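Chalk, school dust and other classroom worries: your questions

Most of what lands in our inbox in October starts with "I read somewhere". We've answered what we can.

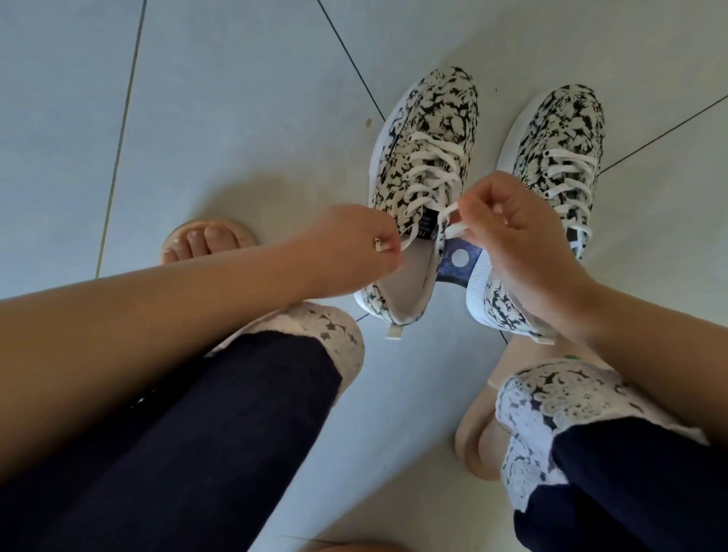
One reader wrote to say that her grandmother taught for decades in a cloud of chalk, lived to a great age, and that the whole subject was a beat-up. Maybe so. One grandmother isn't a study, and neither is the cousin somebody else wrote in about who coughed.

Is blackboard chalk really chalk?
Often it's gypsum, which is calcium sulphate. True chalk is calcium carbonate, the stuff of white cliffs and antacid tablets. Both get sold under the same name and plenty of boxes don't say which is inside.

My child ate some. Is it poisonous?
Plain white school chalk is generally considered to be of low toxicity. The bigger worry with a small child is choking on a lump. If there's any trouble breathing, call emergency services. For anything else, or if you don't know what the product was, ring your poisons information line and have the packet handy. Don't take a web page's word for it, including ours.

What about coloured chalk?
Depends on the pigment, and on whether the maker will tell you what it is. We'd be wary of very old boxes from the back of a cupboard. Chalk sold for tailoring, snooker or marking out building sites is a different product and shouldn't go in the art tub.

Is "dustless" chalk dustless?
No. It's usually made denser, so the particles are heavier and fall sooner. They fall on the ledge, the floor and your sleeves. We tried a box of 50 sticks from Kamolrat and a box of 60 from Ernico on the same board. The Kamolrat ones squeaked more. Both left a mess.

Does chalk dust cause asthma?
We've seen this claimed flatly and we don't buy it in that form. Dust of most kinds can irritate airways, and someone who already has asthma may well notice it. Causing the condition in the first place is a much bigger claim. Wipe the board with a damp cloth and see a doctor about a cough that hangs around.

Are whiteboards healthier, then?
The people selling whiteboards think so. Markers contain solvents, and some smell strongly enough to give people a headache. Look for low-odour ones and put the caps back on.

Jirkent says its eraser "captures 22 times more dust". More than what?
We asked. The reply ran to 234 words and didn't say.

Why does chalk squeak?
The stick catches on the board, slips, then catches again, very fast. Change the angle or snap it in half. Erico sells a holder that's meant to fix it, and ours squeaked as well.

Can I put leftover bits in the compost?
A few plain white stubs won't hurt. Leave the coloured ones out unless you know what's in them.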